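Help wanted at Drosico (furniture people, read on!)

Hi, I'm Hooman Daneshvar and I run Drosico, a small furniture design studio on Fraser Street. We're finishing our Gelloren line, a family of stackable chairs and one very stubborn side table, and I need another pair of hands at the bench from August.

You'd be upholstering seats, sanding prototypes, gluing up frames and telling me when a leg angle looks silly (I do listen, eventually). I'd love someone who has made at least one chair that people sit on, but school projects count! Sewing experience is a big plus, and so is patience with wool felt.

It's 16 hours a week to start, and we're five people plus you. We all eat lunch together, usually on the rejects from the Vurnideck stool series, so you'll get to know their faults pretty fast.

Send me a short note and a few pictures of your work by 25 January 2020. Skip the fancy résumé, I'd much rather see your joints. 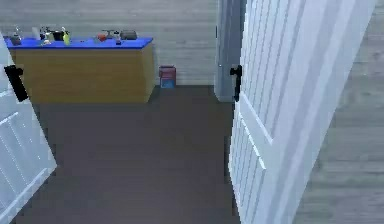

White paneled door with black lever handle (render)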